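Ordnung im Küchenschrank: Hinweise der Hauswirtschaftlichen Beratungsstelle

Küchenschränke werden im Alltag häufig über Jahre hinweg ergänzt, jedoch selten neu eingeteilt. Die Beratungsstelle empfiehlt, den Bestand einmal jährlich, vorzugsweise im Oktober vor Beginn der Backsaison, vollständig auszuräumen und zu prüfen.

Die Böden werden mit lauwarmem Wasser und etwas Spülmittel ausgewischt. Anschließend bleiben die Türen 60 Minuten geöffnet. Schrankeinlagen sind erst nach vollständiger Trocknung wieder einzulegen. Angebrochene Vorräte wie Mehl, Grieß oder Haferflocken gehören in dicht schließende Behälter – beschriftet mit Inhalt und Öffnungsmonat.

Schweres Kochgeschirr wird grundsätzlich unten verwahrt, Gläser und Tassen in Augenhöhe. Schüsseln lassen sich platzsparend ineinander stellen, sofern die Größen zueinander passen.
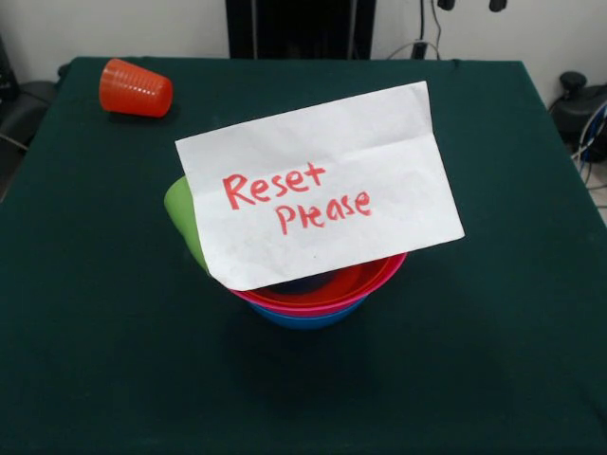
Ineinander gestellte Kunststoffschüsseln in Rot, Pink und Blau.

Beschichtete Pfannen sollten nur mit einer Zwischenlage aus Filz oder Küchenpapier gestapelt werden. Deckel stehen am besten senkrecht in einem schmalen Halter an der Schrankseite. Bei Glasschüsseln ist darauf zu achten, dass sie sich nicht verkanten; festsitzende Stücke werden keinesfalls mit Gewalt getrennt.

Gewürze sind vor Licht und Wasserdampf zu schützen. Ein Platz unmittelbar über dem Herd ist ungeeignet.

Das Merkblatt Nr. 257 mit einer Übersicht zur Lagerdauer trockener Vorräte ist bei der Beratungsstelle erhältlich. Ansprechpartnerin ist Frau Sabina Barua, Durchwahl 3144.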